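Getting second-hand coaches ready for winter work
Speaker notes, operators' meeting at Brinton, 2021-08-21

Please read these together with the slides. I write my notes in full because English is my second language and I speak better when the sentences are ready.

Slide 1. Welcome

Say good morning, thank the hosts. Tell them which company I am from (Retamal Coaches, school contracts and private hire). Ask people to keep long questions for the end, short ones at any time.
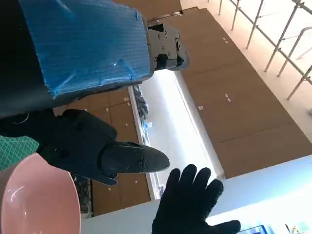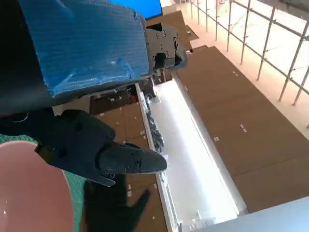 Slide 2. What I will talk about

I will talk about the time between buying a used coach and sending it out on its first cold morning. For us this is usually from the end of summer until December. I will not talk about the price of coaches, or about finance. Other people here know more about it.

Most of what I say comes from vehicles with 50 seats or a little more. If you run minibuses, some parts will be different, for example the air system.

Slide 3. The papers before the spanners

When a coach arrives with us, it stays in the yard until one person has read the complete service history. Not the summary from the seller. The complete history, page by page.

We look for repeated work. If the same heater pump was changed twice in one year, the pump was probably not the problem. With the coach we bought from Brollach there were three invoices for coolant and no invoice for a leak. We bought it anyway, but we paid less, and we knew where to look.

(Pause here. Somebody always wants to tell their own story. Let one person tell it.)

Slide 4. Batteries and charging

Do the load test with the batteries properly charged, and write the result on the vehicle card. A battery can look healthy in August and fail at the first frost.

Things which take power when the coach is parked: tachograph, tracker, fridge, courtesy lights, sometimes a coffee machine which a previous owner has wired in his own way. We measure the current with everything switched off. If it is too high, we pull the fuses one by one until it drops. It is slow work and I give it to the person with the most patience.

Clean the earth connections. Say this twice.

Slide 5. Heating and demisting

This is the biggest slide, take time.

Passengers forgive an old coach. They do not forgive a cold one. On a school run the children come in with wet coats and the windows are white before the second stop, so demisting is also a question of safety for the driver.

Check in this order:
- coolant level and strength
- circulation pump
- auxiliary heater, let it run for a full cycle and listen to it
- the side heaters, every one, with your hand
- filters
- the flaps for the windscreen, both sides

We use a bleeding procedure from the manufacturer and it must be done on level ground. Our own yard has a slope, and in the first winter we had air in the rear heaters for weeks. Now we do it next to the fuel tank where the concrete is flat.

For the door rubbers we use Flavamard grease, very thin, with a cloth. Any product made for rubber is fine. Please do not use the general grease from the workshop.

Slide 6. Air system

Drain the tanks and look at what comes out. Clean water is one thing, oil is another. Change the dryer cartridge if you do not know its age. With a used vehicle you normally do not know.

Then leave the coach overnight at full pressure and read the gauges in the morning. Write both numbers.

Slide 7. The road test

We drive a loop of 70 miles, with hills and a piece of motorway. Before, we used a short loop around the industrial estate and it told us very little, as the engine was hardly warm when we came back.

The driver takes a form with him. Somebody else sits at the back and changes seats during the drive, because rattles and cold air are found at the back. Last year we found a missing piece of floor seal in this way, near the rear wheel arch.

Slide 8. What it costs us in time

For one coach we plan more than 200 hours if the interior also needs work. Without the interior it is far less, but I do not want to give one number, people will write it down and be angry with me later.

What we would do differently: order the parts for the auxiliary heater in summer. In autumn everybody wants them and the waiting time is long.

Slide 9. Questions

If they ask about tyres: say what we use on the drive axle, and that the rules are different if you go to the Alps. Do not go into details.

If they ask about emission zones: this is for the afternoon speaker.

Copies of the road test form are on the table by the door. Remember to take the laptop cable back.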